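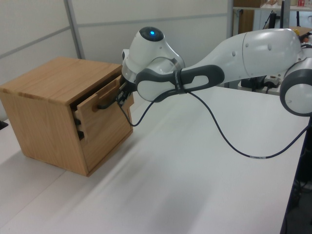 Drawers are boxes that slide in and out of a bigger box, and I've been writing this page about them, on and off, for longer than I care to admit. The word comes from "draw" in the old sense of pull, and it covers everything from the cutlery tray in your kitchen to the great shallow plan chests that map people love. Most have a knob or a bar on the front, but plenty don't, and a recessed rectangular cutout like the one on the little light oak cabinet does the same job with nothing sticking out to catch your sleeve. I'm very fond of those. My hip is too, having met a good many brass knobs in a narrow hallway.

History

Before drawers there were chests, and the trouble with a chest is that whatever you want is at the bottom. In much of Europe the answer came in stages. First somebody put a small lidded tray inside (called a till, and you still find them in old blanket boxes), then makers started fitting a drawer or two underneath the main compartment. That halfway piece is known as a mule chest, and if you've ever tried to get one up a staircase you'll have your own theory about the name! By the later seventeenth century the full chest of drawers was a common enough thing in better-off English homes, and the lid had gone for good.

Elsewhere things went their own way. Japanese tansu were made with drawers of all sizes, some of them with iron fittings, and Chinese medicine cabinets had rows and rows of small square ones for herbs, often divided inside. Yến Quan, who kindly read an early draft of this page, grumbled that I'd given those cabinets one sentence. They've now got two.

Parts

The names are simple once you've heard them. The front is the front, the sides are the sides, and the bottom is usually a thin panel sitting in a groove. The frame or shell the drawer lives in is the carcase. The strips it slides on are runners, and the strips above the sides that stop it tipping down when you pull it out are kickers. A good kicker is worth having -- without one the drawer nods forward and drops your socks on the floor.

Then there's the joint at the corners. Dovetails are the famous one, and they're popular at the front because the wedge shape resists exactly the pull you give the drawer every day. Older country pieces often have just a few big, slightly wonky dovetails. Machine-cut ones tend to be small and even. Dealers will tell you they can date a chest by them, and they can up to a point, but drawers get repaired and swapped and I'd look at the backs and bottoms as well.

Runners

Plain wood on wood is the oldest way and still a lovely one, if a bit moody in damp weather. Rub a candle stub along the runners and the bottom edges of the sides and it'll behave for months. Side-hung drawers have a groove in each side that rides on a strip fixed to the carcase. Metal slides came in much later and now turn up in nearly every fitted kitchen, with ball bearings and, on the fancier sort, a damper that catches the drawer just before it shuts.

My own kitchen has Hallis slides on the wide pan drawers, 900 mm across, and Ramil Tiongson fitted them for me one May, starting at eleven in the morning and finishing well after tea. A drawer that wide wants a stiff bottom and slides that are dead level with each other, or it racks. Racking is when one side goes in ahead of the other and the whole thing jams at an angle. Short, deep drawers hardly ever do it, wide shallow ones do it all the time, and two handles make it worse if you only ever pull the left one (guilty).

Sticking

A drawer that sticks all year round is usually worn, and the bottom edges of the sides will have a hollow in them you can feel with a thumb. One that sticks only in wet months has swollen. Don't plane it in November! Wait until it's dried out in a warm room, see where the shiny rubbed patches are, and take off a shaving or two there. I was far too keen on an old bedside chest years ago and it has rattled ever since.

See also: chest, tallboy, bureau, plan chest, till.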